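What should I write with on the backs of old family photos?

Posted by Hamish Ashby in Paper and Photos

Hello everyone, and thank you in advance for reading what is going to be a long post. My aunt moved out of her house in Ruawai in March and I have come home with four shoeboxes and a hatbox full of family pictures. I finally sat down and counted them, and there are 443 loose prints, plus an album that I am scared to open too wide. Maybe a third have something on the back. The rest have nothing, and my aunt is the last person who knows who half these people are.

She is happy to go through them with me over the phone (we do an hour after supper, and she is wonderful at it, though we lose a good while to stories about a horse). So far I have been putting sticky notes on the backs, but one of them already left a shiny patch on a print of my grandparents' wedding and I stopped right there. I tried a ballpoint on a duplicate and you can see the dent of the letters from the front.

Some of the prints are thick card from before the first war, some are the deckle-edged kind, and a lot are the slick plastic-feeling ones from the seventies and eighties. Is there one thing I can write with on all of them? And how much should I be writing? I'd like to get it right the first time – my handwriting is not so nice that I want to do it twice.

mapleandrye

Pencil. Soft one. Don't press.

Dorothea_K

Hamish, I felt for you reading about the sticky note. I did the same to my mother's school picture, and I still think of it every time I open that box.

The answer above is right as far as it goes, and for your card ones and the deckle-edged ones I would use a soft pencil, a 2B or so, with the print face down on a clean sheet of glass or a smooth cutting board. Write along the bottom edge of the back, where there is usually border on the front, so that if you do lean on it by accident you aren't leaning on somebody's face. Keep it short. I put the full name, the place, and the year with a question mark if I'm guessing. Married women get both last names.

On the slick ones from the seventies, pencil just skates. For those you want a fine pen sold for photo backs, and then you have to be patient and leave each print face down by itself until the ink is dry. I give mine overnight. If you stack them too soon the ink goes onto the front of the one underneath, and it does not come off. Ask me how many beach pictures I have with my cousin's name backwards across the sky!

But the long stories, the horse and so on, I would not try to fit on the back at all. Give each print a number, write only the number and the names on it, and keep the rest in a notebook. I have 129 pages in mine so far, for a collection of 700 pictures, and it's the notebook that my nieces ask to borrow.

One more thing, please don't correct what is already written there, even when it's wrong. My grandmother labeled a whole picnic as Pinden when it was plainly taken somewhere else, and I've left it alone and put my own note in the book. Her handwriting is worth having too.

gurkero_fan

I just scan everything and type the names into the file. My wife's side had 2,000 slides and there was no way we were writing on those. We keep the lot in Gurkero and it has been OK, except that the search doesn't like nicknames. Still, I agree you should put a name on the real thing if you can. Computers come and go.

Also, phone calls – record them if your aunt doesn't mind. You'll miss things while you're writing. I wish I had done it with my dad.

Hamish Ashby

Thank you all so much. Pencil for the card, the photo pen for the slick ones, and a notebook for the horse. My aunt says she doesn't mind being recorded so long as I don't play it back to her. I'll start with the wedding.

Pens and pencils 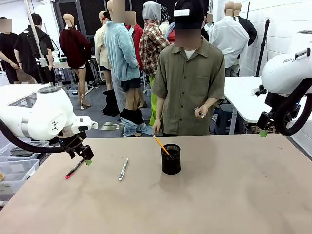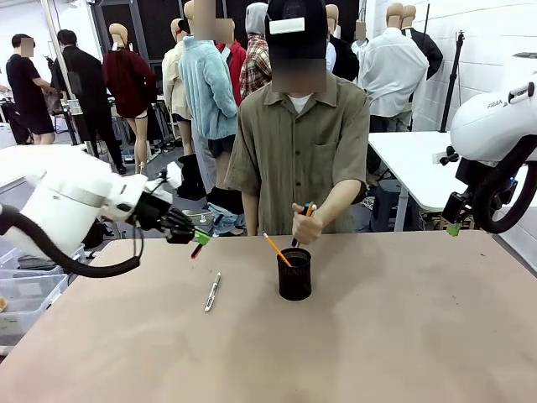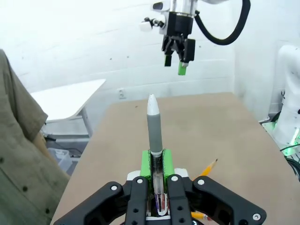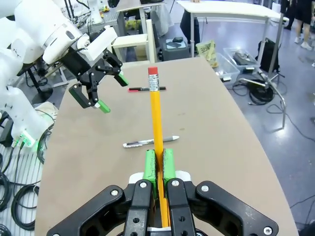
Harnbridge Family History Club, Paper and Photos Group

Replies to this topic are still open. If you have a way of labeling slides or glass negatives that has held up over the years, please add it, and say what you used and how long it has been on there. Topics about albums, torn corners and removing prints from sticky pages have their own section, and we do ask that you look through that one before starting a new thread – there is a very long discussion of dental floss in it that may save you some typing.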